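Brallwood path to reopen after a longer rest than planned

2021-12-19

The Brallwood Trust is pleased to confirm that the long pink path through the park is open again from end to end, 16 months after a sign went up promising it would be shut "for a short while".

The path runs straight under the trees, with a low kerb and the lawn to one side. It has been relaid along 593 metres, and regular walkers will be relieved to hear that it is still pink. A plan to turn it grey drew 1703 letters, most of them polite.

"We asked people what they wanted and they wanted what they already had," said Elfriede Berchtold, who chairs the Trust. "It is a very good path. It goes from one end to the other and it has shade on it in summer -- I am not sure what else one could ask."

The work was carried out by Podside, a local paving firm. Gion Eder, who led the job, said his team had kept as much of the old line as they could. "The trees were here first, so we dug where they let us," he said. "Some days that was not very far."

The lawn remains thin in places near the kerb, where feet have long preferred it to the path. It will be reseeded in February, and the Trust would be grateful if the feet could be persuaded to move over.

Dogs are welcome on leads. Bicycles are welcome at walking pace, a speed the Trust accepts has never been popular with cyclists.
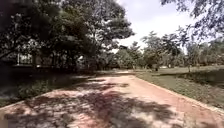 Guided walks begin in February and are free, though places must be booked at the park office. Stout shoes are advised, chiefly for the car park.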